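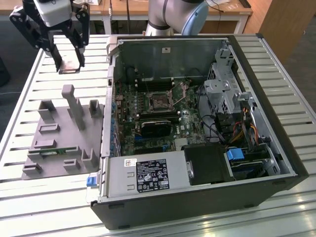 1/ Old office desktop, day one
Right, the side panel is off and I'm finally doing it. This is one of the Dell towers from the Cornimwood clear-out, and I've promised Ka-ming Wu it'll be earning its keep again by the end of May. Ambitious!

2/ The processor socket is empty, so a replacement is top of the shopping list. Memory next, once I've read up on what the board will take. There are plenty of black slots to choose from, anyway.

3/ I do love how these office machines are laid out. Big silver power supply along one side, metal drive cage, blue plastic latch by the drive bay – all of it easy to get your fingers round. My last home build was a nightmare by comparison (two plasters and a lot of swearing).

4/ Cable report: red, yellow and orange power wires in a bundle by the cage, data cables looping over the board. I'm leaving the lot alone until I've drawn myself a little map. Learnt that one the hard way with the Jindgate PC.
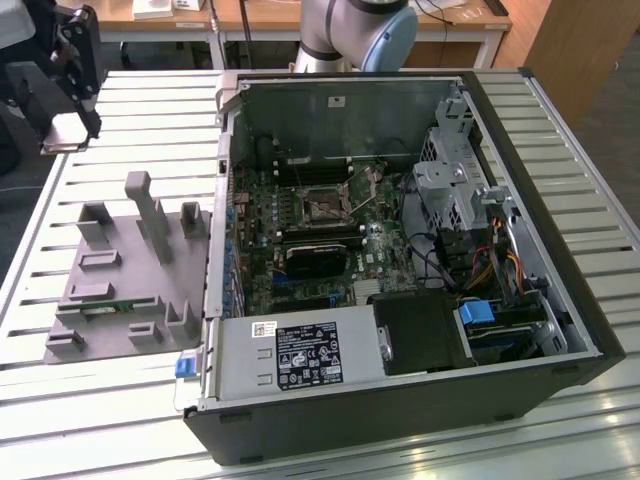

5/ Things I still need
Processor, obviously. Thermal paste. A 400 GB drive if Ellidero still has one in the second-hand box, though I'd settle for 200. Budget is £26 all in, so wish me luck.

6/ Question for anyone who's done one of these: would you put a new battery on the board while it's open, or wait until it complains about the clock? I'm leaning towards doing it now – they cost pennies.

7/ Off to find a soft brush for the dusting. More when the processor turns up in the post!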